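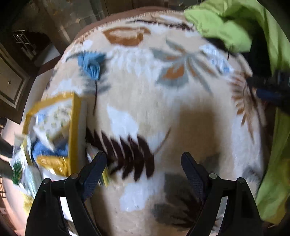 The Folby Throw

Fluffy plush blanket, floral and leaf pattern on cream
Item 442

I've been selling blankets out of the Matić shop for nine years now, and the Folby is the one I keep running out of. It's a big, soft, silly thing with leaves and flowers all over it, and I love it. My own lives on the armchair by the stove, where the dog and I take turns (she's usually winning).

The pattern

I was nervous about ordering a floral. Most of what I stock is plain, and my regulars like their grays! But the cream and white background keeps it calm, and the leaves and petals are drawn nice and large, so it doesn't go fussy on you from across the room. There's dark brown in the leaf shapes, then orange, light blue and a grayish blue in the flowers. If you already have a brown couch or blue cushions you're pretty much set. A customer told me she repainted her hallway to match hers, which I thought was going a bit far until she sent me the paint color and I liked it too.

How it feels

Plush, and plenty of it. The pile is fluffy enough that you can write your name in it with a finger, and yes, I've done that at the counter on slow afternoons. It drapes well over a rounded seat or a footstool without sliding off every time you stand up. It's warm, too. In August I put mine away in the closet, and by the first cold evening I'm digging for it again.

Washing

Cold water, gentle cycle, on its own. Please don't put it in with towels, you'll be picking lint out for a week. Skip the fabric softener as well, it flattens the pile. I hang mine over two lines so the weight is spread out, then give it a good shake once it's dry. Low heat in the dryer is fine if you're in a hurry. No ironing, ever!

First wash sheds a little. Clean out the filter afterward and you shouldn't see much after that.

Sizes and price

Single throw: $29
Double: ask me, I only get a few at a time

The single covers an armchair with enough left to tuck under your feet. For a full couch you'll want the double, or do what my sister did and buy two singles and overlap them in the middle.

Shipping and pickup

Orders go out with Clirkel, usually the morning after you order. The blanket comes rolled and tied, so it'll look a bit squashed when you open it. Leave it spread out overnight and it fluffs back up. If you're local, come by and feel one before you buy. I'm here until 6:00 most evenings and there's always one out on the chair near the door.

Returns

Changed your mind? Send it back within a month, unwashed, and I'll refund the blanket. You cover the postage. If there's a fault in the stitching, I'll cover it and send you another one.

Goes well with

The Grurumness floor cushion, the plain cream one especially. I'd stay away from the striped one, the two patterns argue with each other.

Questions about stock or the double size go to me, Arturo Ferri, through the shop's contact page. I answer in the evenings.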